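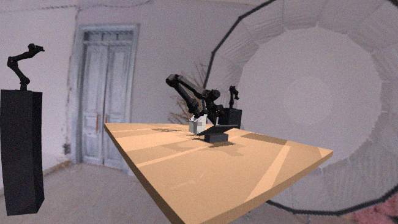

Ememgate Home Chores Group — Simulation Desk

Section 4. Running a tabletop chore

Use this section once the Dretent scene files load without errors. It covers small pick-and-place jobs on the wooden table, the kind that stand in for clearing a counter or sorting parts at a bench. All runs here are simulated. Do not copy the settings to a real arm.

4.1 Before you start

1. Open the table scene and wait until the arm stops moving.
2. Check that the small box is within reach of the gripper.
3. Set the trial limit. The default is 2,190.
4. Turn on contact logging.

Note: Room backgrounds change the lighting and shadows on the tabletop. Leave them on. A chore that works only against a blank wall is not ready for a kitchen.

4.2 Running the job

5. Start with the Skullell controller at low speed.
6. Lower the gripper over the item and pause before closing.
7. Close, lift, and move to the target — then open and back away.
8. Save the log before you reset.

Caution: Do not raise the speed and the grip force in the same batch. You will not be able to tell which one caused a drop.

4.3 Reading the results

Our last full batch ran 2,014 trials, and 1,150 finished with no help. That is fair progress on a single item. It is a long way from a machine you could leave alone with the dishes. Shop-floor sorting is closer, as the parts repeat and the bench stays put.

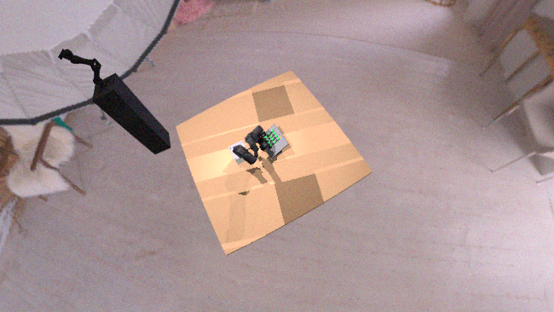
Yetunde Akpan disagrees with that last point and asked for her note to be kept with this section: "Benches don't stay put. On the Coşkun line we moved a bin 68 millimeters and the sorting job had to be set up again. I'd call both jobs unfinished."

9. If you change the layout, rerun steps 2 through 8 and log the batch under a new name.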